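Dusting the open shelf and the books on it

In our flat the open shelf is the place that gets dirty first. It has no doors, so all the dust of the room comes to sit there, in the corners most of all. I want to share how I clean mine, after many years of doing it the wrong way with a wet cloth.

First, take the top. Dust falls down, so if you begin with the lower tier you will do it two times. I go from the back to the front, slowly, and I turn the duster a little in the hand so that a clean side is always touching. A long fluffy duster which bends is the best for narrow compartments. The stiff ones only push the dust into the corner and leave it there.

Books I clean with the book closed tight. Hold it by the spine and brush the top edge away from you, never towards the spine, or the dust goes inside the pages. Big books which lean at the side of the shelf must be lifted away, because a line of dust collects under them.
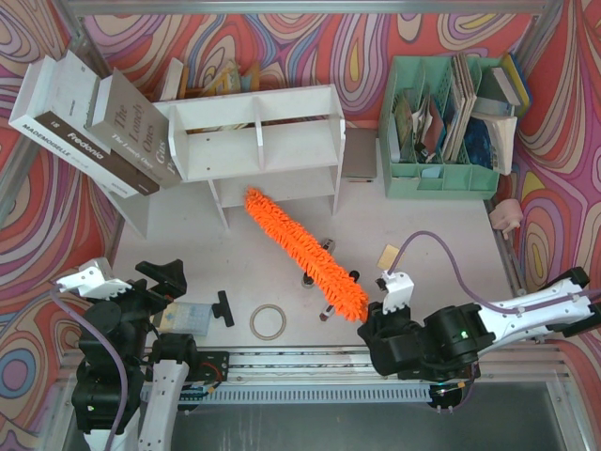

Danuta Marciniak wrote to me that she does not agree about the fluffy duster. For her, a dry paint brush 5 cm wide is better in compartments, and she keeps one only for the books. She also asks that people wash the duster more often, as a grey one gives back to the shelf what it took.

I have tried her brush and for the corners she is right. For the long lower tier I stay with my duster.

To wash it, use lukewarm water with a drop of washing-up liquid and press it softly, without twisting. Hang it with the head down. Mine from Evside needs 27 hours to be dry to the middle, so I wash it in the evening and leave the shelf for another day.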